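Setting House Rules for a Two-Arm Kitchen Bench
Posted Mar 31, 2018 in Shop Practice

This guide covers the rules we use at Stimow when two arms share one table of household items. It assumes your arms are already mounted and you have done your own risk assessment. House rules sit on top of that and do not replace it.

1. Write the object list first

List every item allowed on the table and what the gripper may do with it. "Bowl" is too short. Write "bowl, on tray, lift by rim only." If one item sits inside another, give the pair its own line. A light item resting in a bowl gets a line too, as it can move when the bowl does. 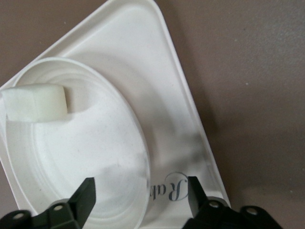
Banus wrote in to say that their list also names the items the arm must never touch, and that new operators read that half first. We have since added a "do not touch" column.

2. Split the table into zones

Give each arm its own side and mark a shared strip in the middle. Only one arm works in the shared strip at a time. The other holds still, gripper open, until the first has let go and backed out.

Keep 16 inches between anything with a power cord and the shared strip. Route cords away from the arms, and check them again after each reset.

Set the speed cap for the shared strip lower than for the rest of the table. We started at 100 mm per second in June and have had no cause to raise it.

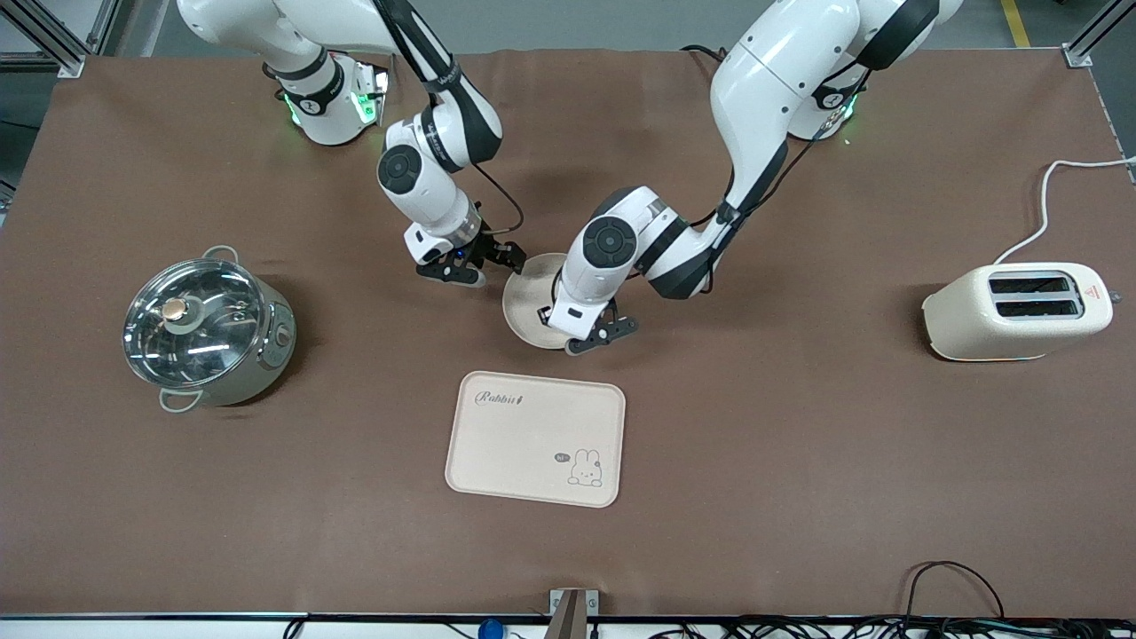
Does the waiting arm really need to stop, or can it just slow down? We run ours slow and save a lot of time. - Folletmont

Stop it. A slow arm still has a path, and the operator has to keep track of both. If you need the time back, plan the tasks so the arms meet less often.

3. Check the wrist view before each run

Open the wrist camera feed and look for three things: both fingertips in view, clear table between them, and no cable where the gripper is going to close. A cable near the top of the view still counts if the arm will travel that way.
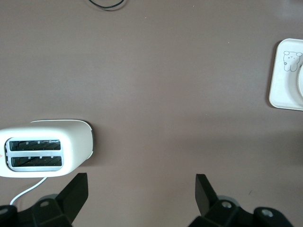 If any check fails, fix it with the arms in protective stop - pausing the program is not enough. Then start the checks over from the first one.

4. Log every stop

Write down the item, the zone and which arm was moving. We use the Tkachuk log sheet, which has 7 columns, and leave the last one blank for the person who reviews it. Keep the sheets with the object list so both get updated together.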